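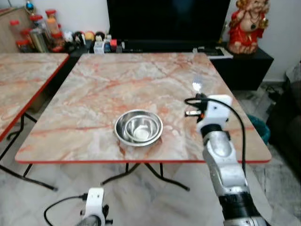
Several residents asked at the August information session whether the new kitchen organics service would oblige them to buy a special container before collections began. It does not. The answers on this page respond to that question and to others received by the Ganville office.

Kitchen Organics Collection: Frequently Asked Questions
Last updated Sep 28, 2023

Which areas are included?
The service applies to all rateable residential properties in Ganville and Telton. Properties in Bomton will be considered at the next contract review. Rural properties beyond the sealed section of Koval Road remain outside the collection area.

What may I use to hold scraps in the kitchen?
Any container that can be emptied and rinsed is suitable. A stainless steel bowl, an ice cream tub or a lidded caddy will do equally well. Council supplies one caddy per household on request, free of charge. Metal bowls tend to hold odour less than plastic, although an uncovered bowl should be emptied daily in warm weather.

What can go in the green-lidded bin?
Fruit and vegetable scraps, meat and bones, dairy products, bread, rice, pasta, eggshells, coffee grounds and loose tea leaves are accepted, together with lawn clippings and small prunings. Paper towel is accepted if it has been used for food only.

What is not accepted?
Plastic bags of any description, including those labelled degradable, must be kept out. Tea bags, nappies, pet litter, vacuum dust, treated timber and liquid cooking oil are also excluded. Small quantities of oil may be soaked up with paper towel — larger quantities should be taken to the Koval transfer station.

May I line my caddy?
Yes. Council-issued compostable liners and newspaper are both permitted. A roll of liners is delivered with each caddy, and further rolls may be collected from the Ganville office or the Telton library. Other brands of liner are not accepted at present, as the processing facility has approved only the one product.

How often will the bin be emptied?
Weekly, on the same day as your general waste. Bins should be placed at the kerb by 6 am with the lid closed and the wheels facing the house.

How do I prevent smells and fruit fly?
Wrap meat and fish scraps in newspaper and keep them in the freezer until the night before collection. A layer of clippings at the base of the bin also helps. Bicarbonate of soda may be sprinkled in the caddy after rinsing.

Is there a charge?
The standard 140-litre bin is covered by the existing waste charge. A second organics bin costs $94 per year, billed with the rates notice. Pensioner concession card holders receive a reduction of $10 on that amount.

I live in a unit block. Will I receive my own bin?
Generally not. Blocks are provided with shared bins, and the owners corporation is responsible for presenting them. To date 115 blocks have been registered. Tenants may order a caddy directly and do not need the landlord's consent.

My bin was not emptied. What should I do?
Leave it at the kerb and report the missed service by the end of the following business day. If a tag has been attached to the handle, the contents were found to be contaminated; remove the items listed on the tag and present the bin again the following week.

Where can I send an enquiry?
Written enquiries may be addressed to Waste Services, PO Box 501, Ganville, or left at the front counter during office hours.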